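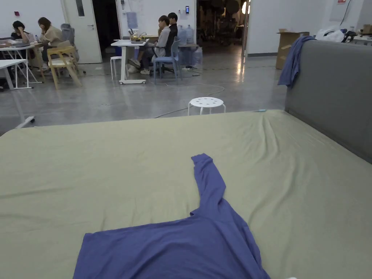
Raili Peltonen
Support lead, Jiveo

Ticket 224: Daily limit keeps resetting, feed still loads after lockout
Status: Resolved
Product: Jiveo screen time app, phone and tablet

Reported problem

Customer set a 40 minute daily limit on social apps after deciding to cut back on evening scrolling. The limit worked for the first few days. Then the lockout screen began to appear at 40 minutes as expected, but the counter went back to zero shortly afterward and the feed opened again. Her weekly report showed 144 minutes on one day. She wrote that seeing the number made her feel worse than before she installed the app, and asked whether it was even correct.

Checks, first reply

Asked her to confirm the time zone on both devices. Both matched.
Asked her to turn off battery saver for Jiveo. No change.
Asked for the sync log. Two devices were signed in, and the tablet was still on the old version.

Morning, second reply

Passed the log to Paavo Lappalainen on the sync side. He found that the tablet was sending its own empty counter each time it woke up, and the phone accepted it as the newer value. The weekly report adds up sessions separately, so it was not affected by the resets. It did count some 70 minutes twice, from a music app she had placed in the social group on both devices.

Fix

1. Update Jiveo on the tablet.
2. Sign out on both devices, then sign in on the phone first.
3. Open Limits, choose Social, and remove the music app from the group.
4. Tap Rebuild report. Older days can take a few minutes to change.

Customer reply

Limit held for a full week. The report for the bad day now shows a lower total. She asked if the report notice could be turned off altogether – she would prefer to look at it when she feels like it. Sent her the steps: Settings, Notices, Weekly report, Off. The limit keeps working with notices off.

Closed in March. Reopen if the counter resets again with both devices on the current version.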